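小东西收纳:发夹、橡皮筋和那些永远在沙发缝里的零件

发布于2021年8月10日

我家一年要买两次黑发夹,每次一大板。按理说,住了七年,地板上应该已经铺满一层。可真要用的时候,一只也没有。后来搬沙发,底下扫出来51只,外加一枚纽扣和半截铅笔。我把它们洗了洗,晾在厨房纸上,看着很像考古现场。

从那以后我开始认真对付小东西。下面这些办法都是自家试过的,有的管用,有的管用了一阵子。

先说倒出来这一步。别在床上倒,也别在地毯上倒,除非您喜欢趴着过周末。找一张桌子,铺一块浅色的旧床单或者一大张白纸,四边压平。深色桌面上找黑发夹,跟夜里找黑猫差不多。铺好以后再把抽屉整个扣上去,灰和碎屑也一起留在布上,收工时兜起来拿到阳台抖掉。

然后是分。很多人一上来就先买盒子,买回来八种尺寸,盒子本身成了需要收纳的东西。我的顺序是先分堆,堆分好了,看看有几堆,再去找盒子。分堆的时候不要想得太细,“黑的”“亮的”“不知道是什么的”,这样就够用。第三堆通常最大。

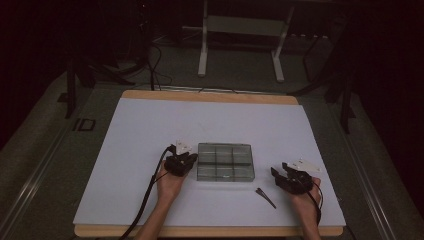 盒子的选法,我只讲究一条:不打开也能看见里面。早年我用过饼干铁盒,漂亮是漂亮,每次找一根橡皮筋都得把四个铁盒挨个掀开,第五个里面居然还有饼干。现在换成带盖的透明分格盒,三列两排,六个格子,摊在铺好的一层白色垫面上,跟旁边那只黑发夹一比就知道,这种盒子浅,发夹这类细长的东西最好平着躺进去,别竖着硬塞。格子再多我就记不住了,再少又会变成一锅粥。格子的长度买之前拿一只发夹比一下,我有一个盒子格子短了一点点,发夹只能斜着放,盖子每次都要商量半天才肯合上。

格子怎么分配,各家不同。我家目前是这样:

黑发夹一格,彩色发夹一格。混在一起的话,孩子会把黑的全部翻到盒子外面去。

橡皮筋一格。发黏的、裂口的当场扔掉,别留着“捆袋子用”,它捆不住。

别针一格,全部扣好再放。没扣好的别针会自己报到。

备用纽扣一格,连着小塑料袋一起放,袋子上写清楚是哪件衣服的。没写的那些,恭喜您,又多了一粒谁也不认识的纽扣。

最后一格空着。三天以后您就知道它是给谁留的了。

标签贴在盒子侧边,别贴在盖子上。盒子一叠起来,盖上的字就只有最上面那个能看见。字写大一点,写“发夹”,别写“饰品类(小)”。我写过后一种,半年以后自己都不肯打开。

读者Rafia Cheema来信说,她在浴室柜门内侧粘了一条磁铁,发夹随手一拍就吸住。我照做了,确实省事,有两点要提醒:买发夹时先拿磁铁试一下,塑料的和有些合金的不吸;磁条要粘在干的地方,离水龙头近了,发夹会生锈,锈印留在白毛巾上很难洗。我现在是磁条上放几只天天用的,其余的都进盒子。

脚上掉了塑料小圆头的发夹不要再留,刮头皮。夹口松了的可以轻轻捏回去一次,第二次再松就算了,它已经尽力了。松掉的发夹可以发挥余热,夹开了口的茶叶袋,或者夹住剪到一半的胶带头,下回不用拿指甲抠。

盒子放哪里,比盒子是什么样更要紧。我曾经把它放在书房的高柜顶上,整整齐齐,全家没有一个人去过。后来挪到梳头的那面镜子旁边,情况好了大半。发夹是在哪儿拆下来的,盒子就该在哪儿。另外在床头放一只小碟子,专收半睡半醒时从头上拔下来的那几只,攒够一小撮再归回盒子里。

盖子扣不严的分格盒,搬动时一歪,各格的居民就会串门。可以在盖子内侧垫一层裁好的薄海绵,或者干脆套一根宽橡皮筋。从刚才那一格里拿就行。

清洗很简单,温水加一滴洗洁精,用旧牙刷刷格子的角落,倒扣晾透再装东西。别用太烫的水,我烫弯过一个,现在它只能当翘翘板。

整套做下来,第一次大约要一个下午,以后每隔两三个月看一眼。我家下一次定在11月,顺便再搬一回沙发。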